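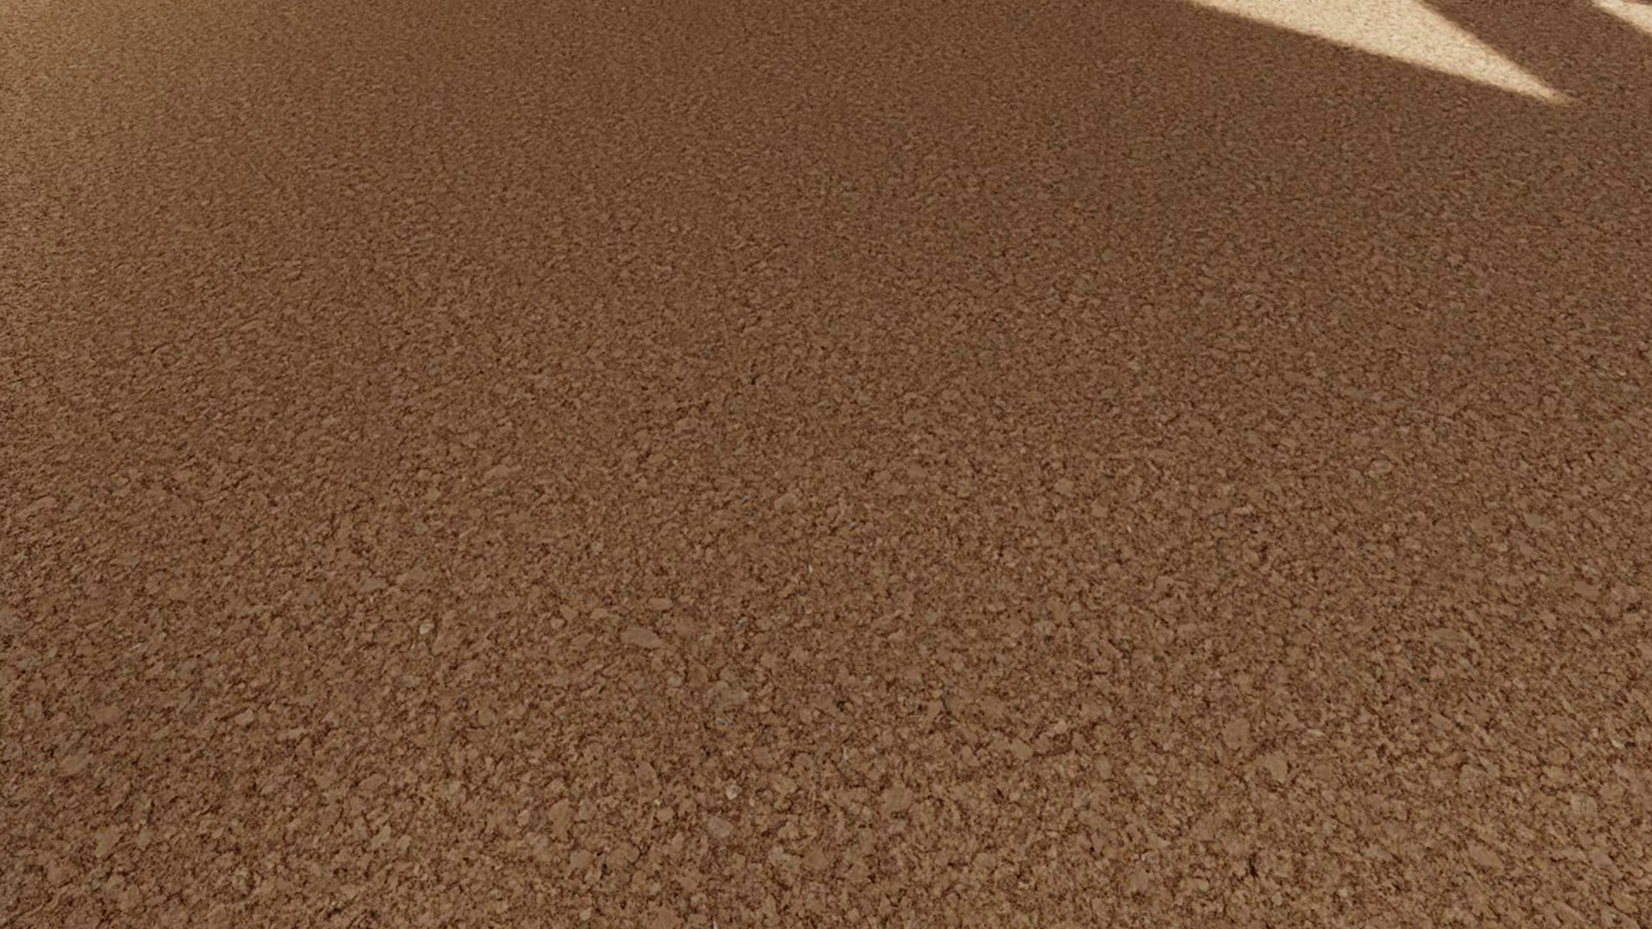 Most of the cuttings that fail in my trench were doomed on the day I cut them, Kiran Malhotra told a group of second-year students at Kadgate, and they would have failed whatever I did to them afterwards. The students had asked about rooting powder. She had a tin of it in the shed and said they were welcome to use it, but she wanted to talk about the parent plants first.

# Chapter 14: Hardwood Cuttings

The last chapter dealt with softwood and semi-ripe cuttings, which are taken while the plant is in leaf and which need close attention until they root. This chapter deals with cuttings taken from leafless shoots of deciduous shrubs, climbers and some trees, during the dormant season. They are slower. They need very little equipment and can be left outdoors all winter.

By the end of the chapter you should be able to:

- choose a suitable parent plant and suitable shoots on it
- prepare a cutting with the correct cuts at top and base
- set up a nursery trench and line out cuttings in it
- judge when rooted cuttings are ready to lift

## 14.1 What the cutting has to do

A hardwood cutting is a length of stem, cut from the current season's growth after the leaves have dropped. It has no roots and no leaves. Until it makes both, it lives on the starch laid down in the stem over the summer.

This explains the way the work is timed. A cutting set out in late autumn goes into soil that still holds some warmth. Over the following weeks a pad of pale tissue, called **callus**, forms over the wound at the base. Callus is not root, and a cutting may callus heavily without ever rooting, but it seals the wound against rot. In most of the plants in this chapter, roots begin to push out in late winter or early spring. They may come through the callus, or from the stem a little above it.

The danger comes in spring. Buds open in response to rising air temperature, and the soil warms more slowly than the air. A cutting with few roots can come into leaf using its stored food, look healthy for several weeks, and then collapse in the first dry spell. Students often record these as losses to drought. Watering might have saved a few of them, but the usual fault is that the cuttings went in too late to root before the buds moved.

## 14.2 The parent plant

The parent is also called the **stock plant**. It should be healthy, correctly named and growing strongly. Old shrubs that have not been cut back for years produce short, thin shoots with a lot of flower buds, and these root badly. The same shrub cut hard in late winter will respond with long, straight shoots, and those are the ones to use the following autumn.

Nurseries that raise plants in quantity keep a row of stock plants for the purpose and cut it to a low framework every year. At Zastau, a wholesale nursery specialising in hedging and fruit bushes, the blackcurrant stock is replaced on a fixed rotation whether or not it appears to need it. Virus builds up slowly in an old row and the early signs are easy to miss. A cutting carries whatever its parent carries.

Check each stock plant while it is still in leaf. September is a good time. Yellow mottling, odd leaf shapes and weak growth all show clearly then and can't be seen on bare stems. Variegated shrubs should be checked at the same time for plain green shoots. Tie a label to any plant or branch that is to be left out.

## 14.3 Choosing shoots

Take shoots of the current year's growth, about the thickness of a pencil. On naturally slender plants such as some spiraeas this will not be possible, and the thickest shoots available should be used.

The wood should be firm along its length. The tip of the shoot is usually still soft in autumn and is thrown away. The lowest part, where the new growth joins the older stem, has very good food reserves but its buds may be small and slow. The middle section gives the best results with most plants, and a long shoot may yield several cuttings.

Amirul Gunawan kept records of this for the propagation unit at Bramudine over a single winter, using one kind of dogwood. His sheets cover 2279 cuttings, with basal, middle and upper sections lined out separately. The middle and basal sections rooted about equally well. The upper sections did clearly worse, and many that did root made weak plants with a bent leader. His results apply to one plant on one site, and you should expect others to differ. Willow, for example, roots so readily that it makes little difference which part is used.

## 14.4 Making the cuts

Use sharp secateurs of the bypass type. Anvil secateurs press the stem against a flat plate and bruise it. Clean the blades before moving from one stock plant to the next.

1. Cut off and discard the soft tip.
2. Make the bottom cut straight across, just below a bud or pair of buds.
3. Make the top cut just above a bud, sloping away from it.
4. Drop finished cuttings into a labelled bag out of the sun.

The straight cut at the base and sloping cut at the top have a practical use. Once the shoot has been cut into sections it is easy to lose track of which end is which, and a cutting set upside down is very unlikely to make a good plant. With thorny stems, snap or cut off the thorns from the lower part before handling them in bundles.

For a bush grown on several stems from the base, such as blackcurrant, leave all the buds on. For a plant that is to have a clear stem or leg, such as gooseberry or redcurrant, growers usually rub out the lower buds and keep the top 4. Any bud left below ground may grow up later as a sucker.

## 14.5 The trench

Pick a sheltered strip of ground that drains freely and that can be left alone for a full year. Remove all perennial weeds. Push a spade in to its full depth and lever it forward, so that one wall of the slit stays upright. On heavy soil, run a layer of coarse sand along the bottom.

Stand the cuttings against the upright wall, 15 cm apart, with two-thirds of their length below the surface. Push the soil back and firm it with the heel. Label each end of the row. A single label tends to go missing, and leafless stems are hard to name with confidence.

Frost may lift the cuttings during winter. Walk the row after each hard spell and firm them again.

### Case study: the Vishwakarma allotments

A training group on the Vishwakarma site wanted enough hornbeam and privet to hedge its northern side. The privet was lined out in late autumn and rooted well. The hornbeam, treated in exactly the same way in the same trench, hardly rooted at all, and the few survivors were gone by midsummer. The group bought in young hornbeam plants the next year.

Hornbeam is normally raised from seed. So are beech and oak. Before putting time into any plant, look it up in Table 14.1, which groups common species as easy, moderate or difficult from hardwood cuttings.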